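Wunel Court Recorder Pack – digital audio kit for interpreters, court reporters and legal observers

Product code 845
In stock, sent out from our Sakent workshop
Supplied with: recorder, table stand, two lapel mics, foot pedal, carry case, printed guide

I've sold recording kit to people who sit through long hearings for more years than I'd like to add up, and the Wunel is the one I end up recommending most weeks. I sat in on plenty of tribunals myself before I opened the shop (slander cases, inquests, a fishing rights dispute that went on for ever) and I know what a bad chair and a worse recording can do to your notes!

So, what do you get? The recorder is about the size of a paperback and weighs 257 grams with the battery in. It has one big red button on the top, and you can find it with your thumb without looking down. Press once to record, hold to stop. There's a little click when it starts, and you can switch the click off in the menu if your judge is the sort who glares.

It records on 4 channels, so you can keep the witness, the interpreter, counsel and the room apart and listen to each one on its own later. That's a lifesaver when two people talk over each other in different languages. I had Fiorella Sorrentino try it on a three-week hearing with Italian and Spanish witnesses, and she told me she'd cut her typing-up time down to the evenings and got her weekends back. She did grumble that the menu text is small. Fair enough, it is.

Battery life is nearly 20 hours on a full charge with the screen dimmed. With the screen bright and all the channels going you'll get less, so do charge it overnight. The charger is the ordinary USB-C kind and you've probably got three in a drawer already.

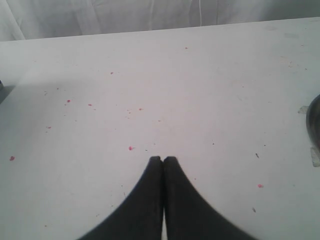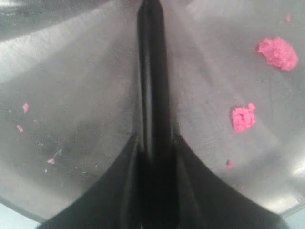
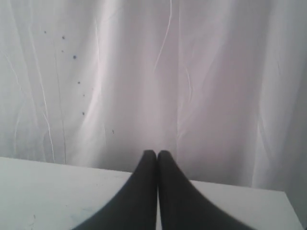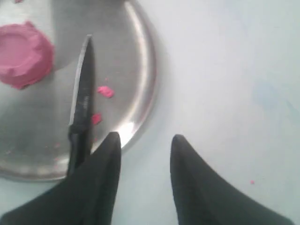 Four close-ups, all with black or dark grey in them.

A word about permission, as I get asked every single week. Owning a recorder doesn't mean you can use it in court. In most courtrooms you need leave from the judge first, and the rules differ a lot from one country to the next, so ring the court office before you travel and get the answer in writing. I can't tell you what your court will say and I won't guess. If you're turned down you can send the kit back to me unopened and I'll refund the lot, postage included.

Files and playback

Everything is saved as plain WAV or MP3, whichever you pick, and each file is stamped with the time it started. You can drop a marker while you're recording by tapping the side button, and the markers show up as a list when you plug the thing into your computer. I tap it every time an exhibit number is read out. It also works with the Caputo typing software, if you already use that, and the pedal plugs straight in (left to go back, right to skip on, middle to play).

There's a PIN lock as well. Please write the PIN down somewhere safe! If you forget it the only way back in is a full reset, and that wipes the card.

What I'd change

The carry case is a bit stiff at first and the zip wants working in. The lapel mic leads could be longer too. Arturo Benedetti, who does the repairs here, makes up longer ones to order, so just put a note on your order and he'll get in touch about the length you want. And the wind covers are hopeless outdoors, so if you're hoping to catch a statement on the court steps have a look at the Avier handheld mic, which I stock separately and like very much.

Common questions

Can I use it with hearing loop headphones?
Yes, through the normal headphone socket. The volume goes up nice and high.

Does it need the internet?
No. It never goes online at all, and there's no account to set up.

Do you hire them out?
I do, by the week, with a deposit. June is already filling up, so email me early if you've got a long trial coming.

What about the warranty?
Two years on the recorder and one on the mics and pedal. Send it back to Sakent and Arturo will have a look at it.

Page last updated April 20, 2025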